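The Delstead Run

Two in the morning and the lab smelled of burnt coffee and warm plastic. Submission due at noon. I had 49 good trials and I needed 200.

I should back up.

The idea came off a bus. The Seixas line, the slow one, the one that stops at every hospital door. I was watching a kid try to stack bottle caps on his knee and every time the bus lurched he didn't look at the caps, he looked at his own hand. Waited. Let the hand settle. Then went on. And I thought, oh. We never let it settle. We close the gripper, we ask the camera if we've got the thing, we move. All that time the motors are talking and we aren't listening.

So, the method. Close on the cube. Stop. Don't lift. Read the load on every servo for a little while, write it down, and guess from that and nothing else if the lift is going to hold. No camera. Then lift and see if the guess was right. Stupid simple. My advisor said it was a good paragraph and asked where the rest of the thesis was.

That was January. By summer I had a cheap arm, a roll of paper and a name for it. The Delstead run, after the street I lived on when I still had rent money. The other group, Flosturness, had a real arm in a real room with a real budget, and they had a paper coming too. Same question. Cameras all over it. I'd seen the abstract. I'd read it maybe thirty times, standing up.

Trial 50. Close. Wait. The model said hold. Lift. Held.

51. Said slip. Lift. Slipped, the cube went over on its side and I put it back on its pencil mark with two fingers, fast, like feeding something that bites.

52. 53. 54.

You get a rhythm. Place, close, wait, lift, write. Place, close. My back hurt. I stopped hearing the fans. Around trial 90 I noticed I was holding my breath during the wait, every time, and my own hand was closed on the table edge. I made it open. Next trial it was closed again.

At 112 the thing started getting it wrong.

Not a little wrong. Said hold, dropped. Said hold, dropped. Said slip, and the cube went up like it was glued. Four bad ones in a row and I sat down on the floor. You can't throw out four trials becuase you don't like them. You can't. I knew people who would. I thought about the Pevov grant and the form that says continuing or not continuing, two boxes, no third one. I thought about just skipping the rows. Nobody checks the rows.

I wrote them down. Then I went and laid my palm on the shoulder servo.

Hot. Really hot, I pulled my hand back. Of course it was. Hours of this with no break. The load numbers had been creeping up all night, a hair at a time, and my model had learned a cold arm in a cold room. It wasn't guessing badly. It was guessing about some other arm, one that had slept.
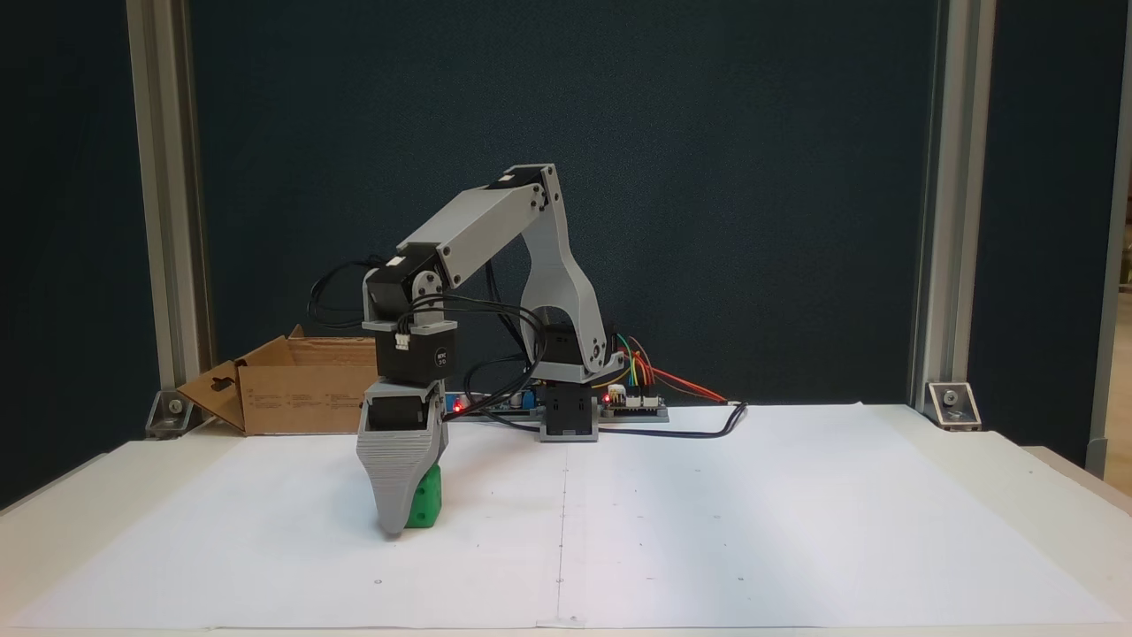 I let it cool. Ate crackers out of the sleeve. Then I ran it cold, then warm, then cold again, and put the temperature in as one more column, and sat there with my knees up watching the accuracy climb back to where it had been at midnight. Past it. Not by much, but past.

And that was the result. I didnt get it right away. I kept thinking of it as the fix, the thing I'd have to explain in a footnote. It was five o'clock and getting light when I understood it was the whole paper. An arm can feel a bad grasp, but only if it knows how tired it is.

I never got to 200. I got to 163. I wrote 163 in the table and the four bad ones got their own figure, labeled, right up front on page two. Changed the title. Changed it back. Changed it again. Sent it with 4 minutes left and the wrong margins.

Flosturness got in. So did I, same session, the slot right after lunch when everyone's half asleep. They went first. Beautiful slides, so much video. Somebody in the third row asked them if the arm behaved any different at the end of a long day, and the speaker looked at the screen, then at his hands – just for a second – and said they hadn't checked.

I had my laptop open already. Page two.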